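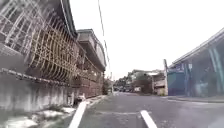 Figure 1. Street with scaffolding on the left side, from the Zedomar test route.

Progress report, work package 3: drivable space and lane keeping
Project Vevitz
Prepared by Driss Filali for Roswitha Mayrhofer
Tuesday, December 9, 2025

1. Summary

In this period we worked mostly on the perception part of the lane keeping software for the small delivery vehicle. The road edge module is now running together with the planner on the vehicle computer. The work on narrow streets is later than planned, and I explain the reasons in section 3.

2. Work done

Sumeya Habte finished the labelling of the November drives. The set has now 2852 images, of which 273 come from streets with building works on one or both sides. Streets such as the one in Figure 1 are important for us. The white edge line is clear on the left, but behind it there is a strip of weeds and pale debris before the concrete wall. Our old model took such strips as part of the road when the grass was low. The new model was trained with a separate class for rough verge, and this mistake is now much less frequent.

Cengiz Ertürk rewrote the part which joins the line detection with the free space map. Before, the planner received two different borders and chose the nearer one, and this made the steering nervous. Now it receives one border with a confidence value. When the value is low, the vehicle slows down and keeps its last heading for a short distance.

Hiwot Chala prepared the replay tool, named Gidey. With it we can run any recorded drive again with a new version of the software and compare the steering commands side by side. We have replayed 237 drive segments in this way.

3. Problems

Scaffolding is still difficult. The crossing poles give many thin edges, and the depth estimation sometimes places them closer to the road than they are. In 18 of the replayed segments the planner asked for braking without need. We tried a filter on height, which helped with the upper levels but also removed some signs that we want to keep. We do not want to use it in this form.

The second problem is the dashed marking. If only one short dash is near the vehicle, the lane width is estimated badly. Cengiz proposes to keep the dashes in memory over a longer distance. I agree with this, but it needs better odometry than we have today.

4. Next period

We will train the depth model again with more scaffolding images and repeat the same segments in Gidey. After this we plan the first closed-loop drives on the Brorkley course, at low speed and with a safety driver.

5. Request

We ask to move the narrow street milestone to the end of the next period. The budget stays the same. Please let us know if you need the replay results in a separate file.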